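Home | Patterns | Kits | FAQ | Workshops | Contact

Print this page | E-mail this page

The Rokavero Apron: Your Questions

Hi, it's Zohreh! I get so much mail about this apron (pattern number 2376, if you're hunting for it on the Patterns page) that I've put my answers in one place. I add to it whenever the same thing lands in my inbox a few times in a row, so the order is a bit of a jumble. Sorry! Use the search in your browser if you're in a hurry.

Which fabric should I buy?

Anything with some body that can stand up to the laundry. I've made this apron in linen, in canvas, in denim, and once in a pair of old curtains from the back bedroom, and that one is still my favorite. Quilting cotton is fine too, but I'd line it or the bib goes floppy by the time you've worn it twice. If you're new to sewing, stay away from anything slippery. You will fight with it on every single curve and you won't enjoy yourself.

Do I really have to wash it first?

Yes. Wash it the way you plan to wash the finished apron, and dry it the same way too. I skipped this on a lovely rust-colored linen and the pockets came out of the dryer puckered like a waffle. The ties were fine, oddly enough.

My fabric is only 30 inches wide. Can I still make it?

You can, but you'll need to cut the skirt with a seam down the center front, so add a seam allowance there. Some people put a strip of contrast fabric over the seam and it looks as if it was planned all along. I have one like that from a narrow striped toweling and I get compliments on it.

How much seam allowance is included?

It's included on everything except the pocket tops, which have a fold line instead. Look for the dashed line. If your printout came out without dashed lines, your printer is probably set to draft, so check that before you print the whole thing over again.

What's the difference between the Rokavero and the Fallahi?

The Rokavero has the cross-back straps and no buckle, so you pull it on over your head. The Fallahi is my older one, with a neck loop and long ties that wrap around to the front. Same pockets on both! I drafted the Fallahi for my mother, who won't wear anything that goes over her hair once it's done, and I completely understand. If straps drive you crazy, get that one.

The straps keep sliding off my shoulders. Help!

This is the big one, I hear it more than everything else put together. Nearly always the straps are too long. Put the apron on with the back ends pinned, reach up as though you're getting a bowl down from the cupboard, then bend over and pick something up off the floor. If they slip, bring the pins in a little and try again. Sew them down only when you've done the cupboard test and you're happy. If you have very sloping shoulders (hello, so do I) you can also move the straps closer together where they join the back, and that usually does it.

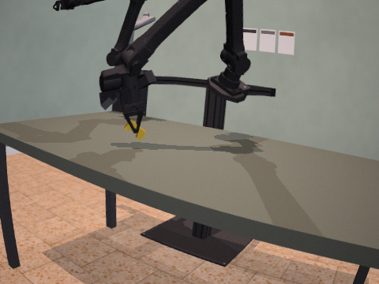
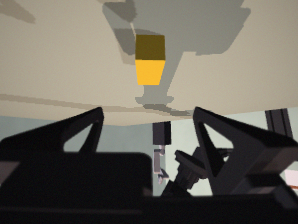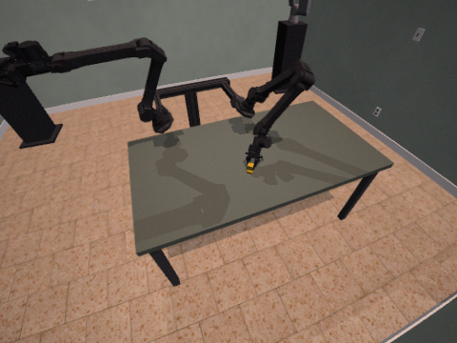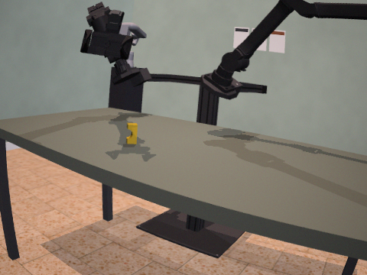

Four rendered views, each with a tabletop

Can I cut it out on the kitchen table?

Sure, I do all the time. The skirt piece is the only big one, and you can fold up whatever hangs over and rest it on a chair so the weight doesn't drag the grain off. Floors work too if your knees are better than mine.

How do I get the curved edge at the armhole to lie flat?

Bias binding, and take it slowly. Cut your strips on the true bias, press them into a curve with plenty of steam before they go anywhere near the apron, and then stretch the binding just a hair as you pin. If you're turning the edge under instead, run a line of stitching along the fold line first, clip up to it (not through it!) and press over that. Store-bought binding is okay, though I find it stiff. I made mine from an old shirt.

Which needle and thread?

A jeans needle for canvas or denim, a universal for the lighter stuff. All-purpose polyester thread is plenty strong. I know people love cotton thread for cotton fabric, and go ahead if you've got it, but apron ties get yanked a lot.

My machine chokes where the strap meets the bib.

Mine did too! You've got six layers piled up there if you used the facing. Trim the allowances inside to different depths so they don't all stop in the same place, then give the lump a few good whacks with a hammer on something solid. I mean it. Turn the handwheel yourself for the first stitches and let the machine take over once you're past the ridge. A folded scrap of fabric behind the presser foot keeps it level so it doesn't skid.

How do I change the pocket size?

Make a paper pocket first and tape it on. Put in it what you'd really carry. My phone used to fall out every time I crouched in the garden, so I now cut mine deeper than the pattern says and I sew a line down the middle to split it in two. Sew a tiny triangle at each top corner for strength, or go back and forth over it if triangles aren't your thing.

Will it fit my teenager? My husband?

The pattern comes in four sizes and the largest is roomy. Go by the width across the chest and don't worry about the hip measurement, since the back is open. For someone tall, lengthen on the line marked across the skirt and also lower the pocket a bit so they aren't reaching up for it.

Can I sell the aprons I make?

Yes, from your own table at a craft fair or your own little shop, go for it. I'd love a mention of the pattern name on the tag. Please don't copy or share the pattern itself.

Where can I get a kit?

From me through the Kits page, or in person at the fabric shop in Clillton, which keeps a few behind the counter. Fodwood used to have them and has stopped, so please don't make the drive! Linen kits come back in June, in the rust and in a new dark green.

I've lost page two of the instructions.

Write to me with the name you ordered under and I'll send it again.

Zohreh Shojaei

Print this page | E-mail this page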